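Can a club stop members from bringing guests to a candidate forum?

Posted September 12, 2022 in Local Government & Civic Groups

drallumell_resident
I belong to a small civic club in Drallumell. We hold a candidate forum every fall before the town council election. It has always been open to anyone who walks in. In August the board sent out a notice saying this year it's members only, plus "invited guests approved by the board." The reason given was that the room at the Grakov branch library holds 149 and we have 196 members on the books. I don't buy it. I have never seen that room half full for one of these. Two of the board members also have signs in their yards for the same candidate. Can they do this? And does the library have any say?

Gakard
Short version, probably yes, they can. A private club can usually decide who comes to its own events, and the place to look is your bylaws, which I'd bet you haven't read lately (most people haven't). Look for a section on meetings and see whether it says "open to the public" anywhere. If it does, the board can't drop it with a notice. They'd need whatever vote the bylaws call for to amend.

The library is where I'd push. Plenty of public libraries lend their meeting rooms on the condition that the event is open to all, and some charge a fee or say no if it isn't. Ask the branch for the written room policy. Don't take the word of whoever picks up the phone, and don't take the club's word for it either.

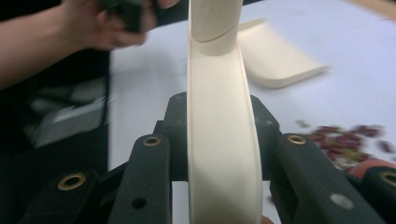
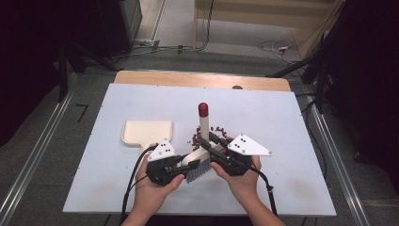 As for the head count, I'd want to see it. A membership list of 196 tells you how many people are behind on taking their names off a list. Ask for the sign-in sheets from the last forum. If they can't produce any, the capacity story doesn't have much under it. I'd leave the yard signs out of your letter. People are allowed to have signs, and it gives the board an excuse to talk about your tone instead of the room.

nambiar16
they can do what they want its a club. start your own forum

oldprecinct
I'd be careful with part of the first reply. "Open to all" in a room policy often only means the group can't turn people away for certain reasons, and it may still allow a sign-up list. Read the wording before you accuse anybody.

Something else to check is whether every candidate was invited. Depending on how your club is set up for taxes, holding a forum that favors one side could be a real problem, much more so than who sits in the chairs. Get the invitation list and the rules for how questions get picked. If the board screens both the audience and the questions, I'd have doubts too.

Our club tried something like this and backed off after 16 members signed a letter asking for a vote. I can't say the letter did it. They may have just gotten tired of the emails.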